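Home | Shop Tips | Storage | Kitchen | Contact

Keeping hay good in a small barn

My wife and I buy hay once a year for our goats and two old horses, and we keep it in a barn of 60 feet behind the house. In the first winters we lost a lot of it to mold. Now we lose very little, so I write down what we do. Maybe it helps another small owner.

Start with the floor. Concrete looks clean, but it gives moisture to the bottom bale all winter. We lay old pallets on the whole floor and put the bales on top. Before the new hay comes, lift every pallet and sweep under it. Old chaff holds water and the mice like it very much.

Place the lowest row on its side, with the strings not touching the wood. The strings last longer this way and the cut stems stand up, so air can move through them. Turn the second row across the first. Leave a hand of space between the stack and the wall, and more under the roof if your roof is metal, where drops form on cold mornings.

For checking the bales I use a probe made by Manby. It is a simple steel rod with a dial. Push it in the middle of the bale, wait a few minutes and write the number on a card nailed to the post. I check every day in the first weeks after stacking. If a bale feels warm to the hand, take it outside and keep it far from the building. Do not open it inside. A stack which is heating more and more is a matter for the fire department, please do not pull it apart alone.

Coarse salt between the rows is an old habit here in Lornness. Phong Vi does it and his hay smells nice. I tried it one year and saw no difference, but the animals did not complain.

Our last load was 602 bales, and in February we still had enough to sell a few to Duyên Vương down the road. Feed the oldest first. We mark each delivery with a strip of colored cloth under the string - paint comes off on the hands.

Save the twine when you open a bale. Cut beside the knot, pull it out in one piece and hang it on a nail. Never leave it on the ground, a goat will eat it.
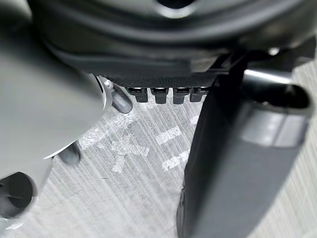 Hiếu Ngô wrote to me that he does not agree about the pallets. He uses a thick bed of dry straw on the floor, changes it each year, and says that pallets only make a house for rats. He also covers the top of the stack with loose straw and not with plastic, to catch the drops from the roof. About the plastic I think he is right. Our blue cover kept the rain away but the top row was wet under it, so we took it off and repaired the roof instead.

One more thing about the door. We open it on dry, windy days and close it before evening, when the damp air comes up from the creek.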